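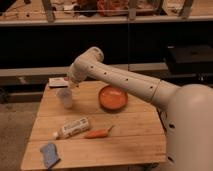

Le poste de travail, bras au-dessus du gobelet

Sujet : Moins de démos mais mieux réparties : nos résultats, et une question sur la profondeur

Skurnavon
16/02/2025

Bonjour à toutes et à tous,

Je lis ce forum depuis longtemps sans beaucoup écrire, alors pardonnez-moi si je m'étale un peu, c'est le plaisir d'avoir enfin quelque chose à partager ! Avec Oona Laitinen nous travaillons depuis le printemps dernier sur l'apprentissage par imitation pour la manipulation sur table. Rien d'exotique côté matériel : un bras blanc, une table en bois clair, un gobelet translucide, un bol orange, un tube, une carotte en jouet, une chose bleue en tissu ou en éponge. La vue fixe qui ouvre le sujet est celle que reçoit la politique.

La question de départ était toute simple. Quand on téléopère des démonstrations, on a tendance (moi le premier) à poser les objets toujours un peu aux mêmes endroits, là où le bras est à l'aise. Nous avions comme cela un jeu de 3 078 épisodes, accumulés sans beaucoup de méthode. Oona a proposé de découper la table en zones et de tirer au sort, avant chaque épisode, la zone de l'objet cible et son orientation. Nous avons refait une collecte de cette manière, en nous arrêtant à 2 756 épisodes.

Même architecture, mêmes hyperparamètres, même nombre de pas d'entraînement. Sur 199 essais d'évaluation par politique, avec des positions tirées au sort elles aussi, celle du premier jeu en réussit 124. Celle du second fait nettement mieux, surtout près des bords, mais je préfère ne pas donner de chiffre avant d'avoir revu les vidéos litigieuses une par une.

Ce qui nous résiste encore, c'est le gobelet. Quand il est loin du bras, vers l'angle du fond, la politique descend au bon endroit vu de la caméra, mais trop tôt ou trop tard en profondeur. Est-ce que quelqu'un a vécu cela avec une seule vue fixe ?

Merci d'avance, et bonne lecture aux courageux.

Ikberg

Bonjour Skurnavon, et bravo pour le travail, c'est agréable de lire un compte rendu qui part d'une vraie question.

Je vais quand même jouer un peu les grincheux. Tu évalues avec des positions tirées au sort, et ton second jeu a été collecté avec des positions tirées au sort. Le premier part donc avec un handicap qui ne dit pas grand-chose de la qualité des démonstrations. Pour un usage réel où les gens posent le gobelet à peu près toujours au même endroit, le vieux jeu serait peut-être aussi bon, voire meilleur. Tu as fait le test ?

Pour la profondeur : oui, mille fois oui. Un objet translucide sur du bois clair, avec une vue unique, c'est ce que je connais de plus pénible. Ajoute une caméra au poignet et tu verras la différence.

Turunen

Je ne suis pas d'accord avec Ikberg sur le premier point, et je vais essayer de dire pourquoi sans être trop long (ma femme rirait en lisant ça).

Si le but est de savoir ce que la politique a appris de la tâche, il faut bien l'interroger partout. Une politique qui réussit seulement là où on lui a montré le geste a mémorisé des trajectoires. J'ai passé un hiver entier à me réjouir de scores magnifiques, jusqu'au matin où un collègue a poussé la table de quelques centimètres. Tout s'est effondré, et moi avec, je peux vous le dire.

En revanche je le rejoins sur le gobelet. Regardez la position sur la vue : tout au fond à gauche, avec le poignet juste au-dessus et la boîte blanche plate derrière. Le contraste entre les deux ne doit pas être fameux. Skurnavon, est-ce que cette boîte est là dans tous les épisodes ?

Skurnavon

Merci à vous deux, je ne m'attendais pas à des réponses aussi vite !

@Ikberg : non, nous n'avons pas fait l'évaluation « positions habituelles », et tu as raison de la réclamer. Je l'ajoute à la liste. Mon intuition est que l'écart se réduira beaucoup sans disparaître, mais une intuition ne vaut pas une soirée d'essais.

@Turunen : la boîte sert de distracteur, comme la carotte quand la consigne porte sur autre chose. Elle n'est pas toujours à cet endroit. Je peux trier les échecs selon qu'elle se trouve derrière le gobelet ou ailleurs, c'est une très bonne idée et j'ai un peu honte de ne pas l'avoir eue.

Pour la caméra au poignet, je suis partagé. Tout l'intérêt de notre étude est d'isoler l'effet de la répartition des positions. Si je change aussi les capteurs, je ne saurai plus quoi attribuer à quoi.

Ikberg

Rien ne t'empêche d'entraîner les deux variantes, avec et sans, sur chaque jeu.

Skurnavon

Rien, sauf que les démonstrations existantes n'ont pas cette vue ! Il faudrait tout recollecter, et Oona me jetterait la carotte à la tête.

Sernard

Bonsoir, j'arrive avec une question de débutante, soyez indulgents. Dans notre petit groupe (je travaille avec Raili Sjöberg, certains la connaissent d'ici) nous hésitons entre tirer au sort la position de l'objet cible seulement, ou celle de tous les objets. Sur votre table, le tube et la carotte sont presque parallèles, au milieu. Est-ce un hasard du tirage ou bien les distracteurs restent-ils groupés ?

Je demande parce que chez nous les opérateurs « rangent » sans s'en rendre compte. Au bout d'une centaine d'épisodes tout finit aligné, et je me suis demandé si le réseau n'apprenait pas notre sens de l'ordre en même temps que la saisie.

Skurnavon

Pas du tout une question de débutante, et elle me met un peu mal à l'aise : chez nous aussi, seul l'objet cible est tiré au sort. Les autres, l'opérateur les pose où il veut. Donc oui, je crains que nous rangions, nous aussi. Si vous tirez tout au sort dès le début, je serais ravi de comparer, même sur un petit nombre d'épisodes.

Turunen

Tirez tout, Sernard. C'est plus lent, on peste un peu devant la table, mais on s'y fait. Nous imprimons une feuille de placements avant chaque session et l'opérateur coche au fur et à mesure. Je peux vous envoyer le script qui la génère, il est laid mais il marche.

Ikberg

Je maintiens mon désaccord sur l'évaluation, mais je prends volontiers le script aussi.

Sernard

Oh oui, avec grand plaisir pour le script, merci Turunen ! Je vous envoie mon adresse en message privé. Et Skurnavon, c'est d'accord pour la comparaison. Nous commençons la collecte en avril, je reviendrai écrire dans ce fil dès que nous aurons les premiers essais.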